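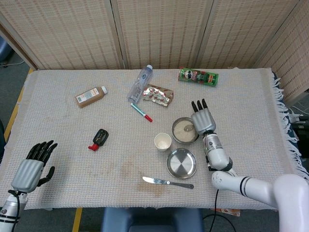
Filed under: Bench Notes / Manipulation / Software

Apr 13, 2024

Clutter table, perception and grasp planning. Continuing from the Harnum branch. Goal was to get the new segmenter (Imine) feeding the planner without the old hand-tuned table mask in between.

Node graph as of this morning: head camera and chest camera into Imine, instance masks and fitted shapes into Miah, Miah hands a ranked grasp list to the arm controller. Clokimska still does logging and replay. Calibration file is the one from after the neck bracket was retightened. Do not use the older one. It is still in the same folder and it still loads without complaint.

1. Plane fit. The waffle weave in the cloth puts a ripple in the depth that the plane fit mostly absorbs at the default threshold. Tightening the threshold made it worse: small ridges survived as objects and Miah proposed pinch grasps on bare cloth. Put the threshold back, added a minimum height for a cluster to count. The stain at the front of the table still comes up in the color branch as a thin flat object. It has no height, so the new rule drops it. The knife also has almost no height and gets dropped with it. Workaround for now is to let the color branch keep long narrow masks. Ugly, but replay shows the knife back in the list.

2. Shiny metal. Depth on the flat steel dish is bad in the center, where it is reflective, and fine on the raised rim. Imine returns a ring with a hole in it. Miah then treats the hole as free space and will plan a fingertip straight down through the dish. Patched by filling closed rings at rim height before the collision mesh is built. The bowl is better behaved, the pale grainy contents give good returns. Fill rule must not fire on the paper cup, which is open at the top and which we want kept open. Added a diameter check.

3. Clear bottle. Depth drops out over most of the body. The blue cap is solid in both views. Currently extruding a cylinder from the cap along the mask axis. Axis error over 29 replayed masks was 7 degrees median, worst case 90, the worst one being a mask that had merged with the foil wrapper beside it. Merge happens in the head view only. Chest view separates them.

4. Spoon, right hand. Approach is from the side with the spoon lying on the cloth. Handle points toward the hand, so the planner likes a grasp on the handle, but the hand hides the handle from the head camera on approach and the pose estimate starts to drift. Switched the tracker to prefer the chest view when the wrist is inside the head camera's line to the target. Switch is a hard cutover. It needs hysteresis, otherwise the pose jumps when the wrist sits right on the boundary.

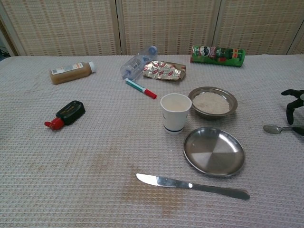
Chest view, right hand at the spoon. Cloth ripple and knife also in view.

5. Timing. Imine plus shape fit is the slow part, the planner itself is cheap. Most of the fit time goes into the foil wrapper, which has no sensible primitive. Capped the fit at 2 attempts, then falls back to a convex hull. Cycle time came down by roughly a third.

6. Left hand parked for all of the above. Its collision geometry is loaded but the finger joints are held at the open pose in the planning scene, whatever the encoders report. Needs fixing before any two-handed work.

Config changes are on the Harnum branch, not merged. The ring fill is behind a flag and is off by default.

Open:
- hysteresis on the camera switch
- delete the old calibration file or make the loader check its date
- narrow-mask exception also lets through the marker's shadow, check in replay
- ask for a second set of masks with the chip can upright, every one we have is with it on its side
- two-handed planning moved to May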